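## Emulator eats all my RAM after the update, is it me or the IDE?

**Sirkow** - posted 2025-06-22

I do all my building from the spare room on a laptop with 16 gigs, which was considered generous when I bought it.

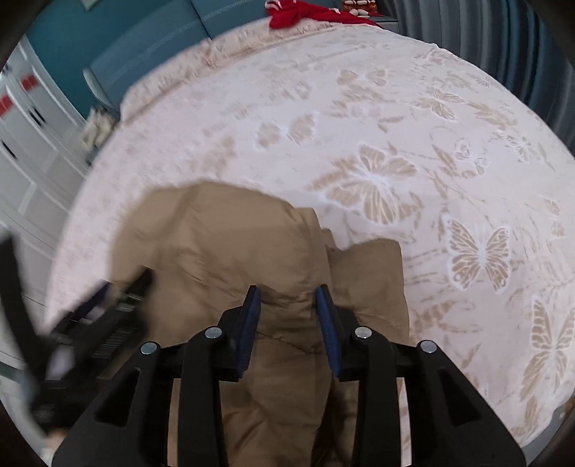
Since I let the IDE update itself, a clean build of my little bus timetable app takes 749 seconds. It used to be done before the kettle was. If the emulator is open as well, the mouse pointer starts moving in instalments.

I've invalidated caches, restarted, and spoken to it firmly. The project has 11 modules, most of them my own fault. Gradle daemon is on defaults. Is there a setting I've missed, or do I need to go and apologise to my bank?

---

**Trulodell**

Have a look at `gradle.properties` before you spend any money. Updating the IDE doesn't touch your heap settings, but if you also clicked yes to the plugin upgrade it offered (everyone clicks yes) the build may now want more than it's been given. Try:

```
org.gradle.jvmargs=-Xmx4g
org.gradle.caching=true
org.gradle.parallel=true
```

Then run `./gradlew --stop` so the old daemons go away. I once found four of them on my machine, all idle, all holding on to memory like it was a parking spot.

Run the build with `--profile` after that and see which task is hogging the time. Mine was an annotation processor in a module I'd forgotten I wrote. If yours is the same, moving from kapt to KSP is a dull afternoon but worth it, provided your libraries support it.

For the emulator, edit the virtual device and check the RAM figure. Also try a cold boot, as the saved snapshot can go funny after an update.

---

**Onyeka**

get a desktop

---

**Pleltdale**

Trulodell has most of it. I'd add that you can skip the emulator entirely and plug in a real phone. I use an old one with a cracked corner and 18 per cent battery at all times, and it still starts the app quicker than the virtual one does.

If you're on Windows, exclude the project folder and the Gradle cache from your antivirus too. It was scanning every file mine produced, very conscientiously. Check with whoever looks after the laptop first if it's a work machine.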